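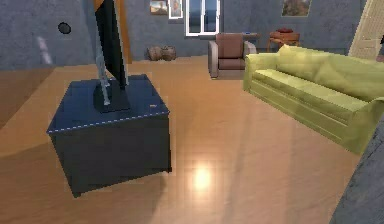

Television and blue cabinet

Minutes > Kandbridge Residents' Association > Spring meeting

March 29, 2024
By the minutes secretary

Get our newsletter by email. You can unsubscribe whenever you like.

1. Minutes of the November meeting
Agreed as correct. The word "Rornel" was misspelt in item 4 and has been put right.

2. Bus service
The 101 still turns round at Rornel after the evening peak. The operator has replied to our letter and will not extend it before the summer timetable. Members asked that we write again and enclose the survey forms. 35 forms have come back so far. The closing date was moved to the end of April.

3. Bins and recycling
Glass was missed twice on Pirkine Road. The council says the lorry could not get past parked cars. A notice will go up at both ends of the road asking people to leave the corner clear.

4. Lounge
The layout was looked at briefly. No objections to the seating. Curtains were left over to the next meeting.

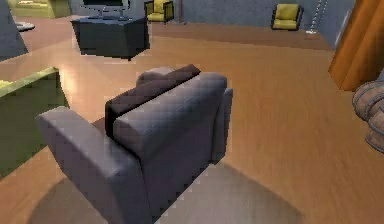 Grey armchair, same room

5. Allotment path
Muriithi Paving quoted £200 for filling the holes by the lower gate. Accepted, on condition that the work is done before the water is turned back on. One member wanted gravel along the whole path. This was put to a vote and lost.

6. Summer fair
The field is booked. Stall fees stay at £2. The tea urn needs a new lid.

7. Any other business
The street lamp outside the Pirkine Road post box is out again and has been reported.

The meeting closed at 8.50 pm.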